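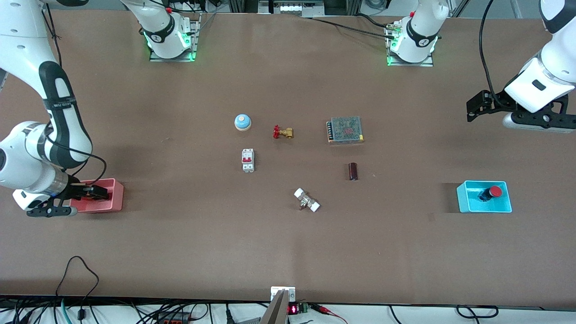
Sorting odds and ends with both arms, pink tray left, blue tray right. E-stop button in the blue one already.

Bench tips: when an arm stops and won't let go

Had one seize mid-sort last week, fingers shut on a brass valve. Wrong way to deal with it: pull the valve out by hand. I did that. Gripper woke up, nipped my thumb. So.

Hit the stop first. Always. Even if it looks dead.

Then power off at the wall, wait 10 minutes, kettle on. Fault light on ours cleared after that, 2 times out of 3 anyway.

Check the cables. Ours had a loop snagged on the table edge and the wrist coudn't turn. Tape or velcro, leave slack at the elbow.

Heavy bits (valves, power supplies) lie flat, never on end. Round stuff rolls, capacitors are the worst. Discharge big ones before they go anywhere near the bench.

Slow the thing right down for the first run after a fault. We were on 300, now on 120, no bother.

Wipe the finger pads. Bit of washing up liquid on a cloth, dry them properly. Greasy pads = dropped parts.

Keep sleeves and lanyards out of the way. Hair too.

Consuelo Apaza wrote in to say she keeps her spare fuses in an old mint tin stuck under the bench. Pinching that one.

More on tray liners in September, if the glue ever sets.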